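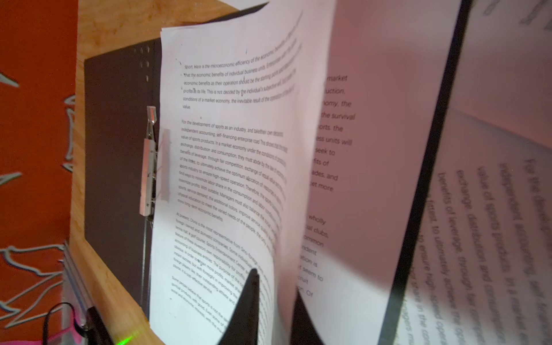
Search this site Enter keyword Go

Sports economics papers to be catalogued at Lelletti reading room

10 August 2025

The Lelletti reading room has begun cataloguing a collection of printed papers on the economics of sport, the library confirmed in a statement. The material fills 13 folders and came to the library in March from the management training firm Zistel, which has closed its own study library.

The papers deal with sport as an industry. Subjects include the economic benefits of individual business units, fair competition in a market economy, and the part played by foreign-owned and domestic companies in China. One text argues that managers must also balance the social side of their work and improve the quality of service offered to the public.

Shiuli Navaratnam, head of collections, said that many of the papers carry no title page and that the English in several suggests translation. "Our first duty is to establish what each text is and where it was first issued," she said. "Pen marks made by earlier readers will be kept and noted in the record."

The sheets will stay in their present folders until each has been listed. Loose pages will then be moved to archive boxes supplied by Gulyás – a change that the library expects to complete within four months.

Readers may consult listed folders by appointment. No more than two folders will be issued at a time, and copying is limited to 40 pages per visit. Requests should be made in writing to Gun-woo Han at the enquiry desk.

Comments (3)

pvl_reader
Will the list be put online, or must we come in to see it?

M. Tarrant
I used the Zistel library years ago for a course on leisure centre management. Glad the papers have been kept together.

oldstacks
40 pages is rather mean. Some of those reports were very long.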